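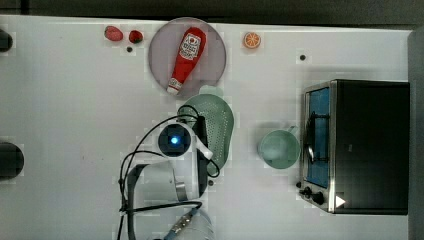
Ketchup

Ketchup is a table sauce, usualy made from tomatoes, vinegar, sugar and salt. Sweet, sharp, thick. Older kinds used mushrooms or walnuts.

Serving

Sold in glass or squeezy bottles. Goes with chips, eggs, sausages.

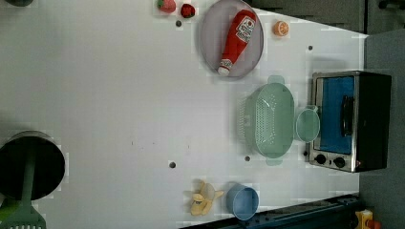
Ketchup bottle on a round plate.

Storage

Cool cupboard before opening, fridge after - most labels say so. Vinegar keeps it well.

Home-made

Tomatoes cooked down slowly, then sieved to get rid of skins and pips. Estrella Medrano's Moriarty recipe makes around 300 ml. 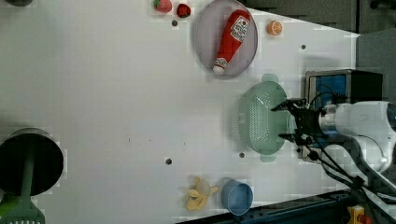

Green colander, with ketchup behind.

Texture

Thick at rest, runny once shaken. Hence the sudden rush from a glass bottle.
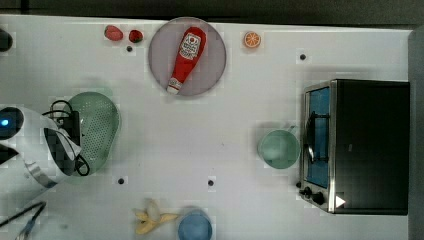
Thickness also depends on the tomatoes - paste gives a heavier sauce then fresh fruit does. Some makers add starch.

See also: Brown sauce, Chutney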